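Week 6 handout: House rules for two-armed garment work

Read before the lab. Fulvio Costa will ask you about the stop rules at the door, and he does not grade on charm.

1. Where these rules come from

Most of what follows was written down at Lavthorpe after something went wrong there. The published safety standards cover the big matters: guarding, stopping, force limits, risk assessment. They have very little to say about what to do when a sleeve goes over a wrist joint. For that you have this handout. Where the two disagree, the standard wins and you tell Mercedes Huanca, who will be delighted to reprint everything.

2. Before power

Walk the reach of both arms with your own feet. Anything inside it that isn't part of the task gets moved or written on the setup sheet. "It was always there" is not an entry.

Check cable slack with the arms at full stretch, then again with them crossed. Teams always do the first and skip the second.

Record the garment by its tag number. The Tuller log has 2,123 runs in it, and 81 of them list the garment as "shirt." We own a lot of shirts.

3. Who does what

One operator, one spotter. The spotter holds the stop button and has no other job, including holding the operator's coffee. Swap roles every 34 minutes. The number was chosen by a former student with a spreadsheet, and it has outlived three attempts to round it.

If a third person wants to watch, they stand behind the spotter. If they want to help, they may watch.

4. Hands and cloth

4.1 One hand holds, the other moves. Decide which before you start and say it out loud. Two hands pulling on one garment is how we came to own the half-cardigan in the Marras cabinet.

4.2 Grip fabric at a seam or shoulder when you can. Never close a hand on a hanger hook. Hooks win.

4.3 A free hand stays open and in view of the head camera. A free hand that has wandered under the cloth counts as lost, and a lost hand is a stop.

4.4 Check the status lights on both wrists before each attempt. If either light is out, stop and log it. Do not tap it.
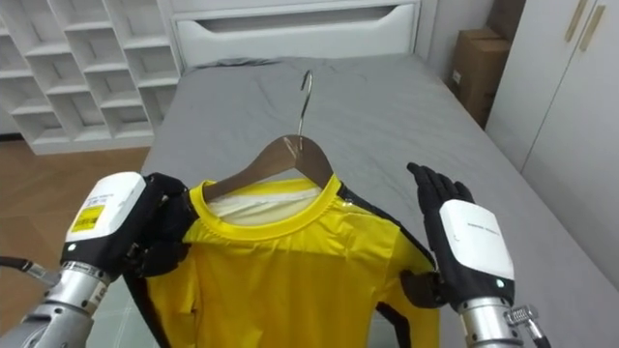 Figure 6.1. Shirt and hanger on the bed: left hand gripping at the shoulder, right hand open. See 4.1 to 4.3.

5. Stopping

Stop means stop. It does not mean slow down, finish the fold, or look meaningfully at your partner. After any stop, both arms stay where they are until the spotter has said what they saw. Then back the free hand out first, the holding hand second.

Nobody reaches in to straighten a collar while the arms are powered. I know it looks crooked. Leave it crooked.

6. Writing it up

Log failed attempts with the same care as good ones. The Trivville group reported 1,000 attempts and not a single failure, and we have been asking to see their logs since August.

For next time: bring a filled-in setup sheet, closed shoes, and one rule from section 4 you think is wrong, with a paragraph saying why. "It's annoying" has been submitted before and got partial credit.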